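Lamp-making mornings return to Drarside hall

The Monday craft table at Drarside community hall is running again after the winter break, and the first few weeks are being given over to table lamps and the thin wooden sticks that go with them.

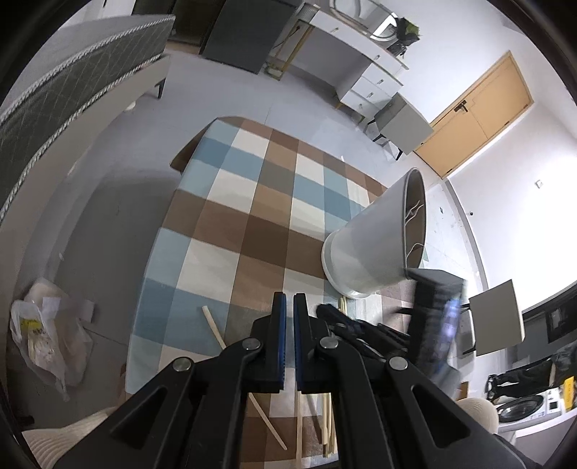
Rafia Warraich said she had signed up after her own bedside lamp lost its shade in a house move, and that she had been put off by the price of a new one. She had expected to be shown how to glue paper round a wire ring and was pleased to find that people could bring whatever they had at home and work out what to do with it. She would like the sessions to go on past lunch, as two hours goes quickly once the kettle has been on.

The mornings start at ten and cost £3, which covers tea, glue and as many sticks as anyone can use. Places are limited to 19, and the hall asks people to put their names down in the book by the door. Anyone who misses out can go on the list for the following week.

Most of those coming along so far have chosen one of two projects. The simpler one is a slatted sleeve that slips over an existing shade. The sticks are cut to the same length, laid side by side and joined with two bands of cotton tape, so that the whole thing can be rolled up and put away. The other is a standing screen to go behind a lamp, made from longer sticks crossed on the slant and tied where they meet. It takes more patience and tends to run over into a second week.

The sticks were bought in one lot from Yensuk, the craft supplier on the Vustasthorpe road, which let the hall have 3000 of them when it cleared its back shelves in January. They are plain and unvarnished and will take wood stain or watered-down paint. Lengths vary, so it is worth sorting them before starting. A small hand saw and sandpaper are kept in the cupboard under the stage.

People are asked to bring their own lamp if they have one. Bases should be unplugged and the bulb taken out before anything is fitted, and finished sleeves must sit well clear of the bulb. Only LED bulbs should be used with them. The hall cannot rewire lamps or look at faulty switches, and anything with a damaged flex should be left at home.

A few spare lamps are available to practise on. They came from the old reading room at Grakgate, where the desks were cleared last year, and can be bought afterwards for a small donation to the heating fund. Shades that are past saving are also welcome, as the wire rings can be used again.

Tablecloths are provided, but they are the hall's everyday ones and should be covered with newspaper when paint or stain is being used. Glue comes off with warm water if it is caught early.

The lamp sessions carry on until Easter, when the table moves over to seed trays and plant labels. Finished work can be left on the window shelf in the entrance for other hall users to see, with a name tucked underneath. The number 27 bus stops opposite the hall, and there is parking at the rear, reached from the lane.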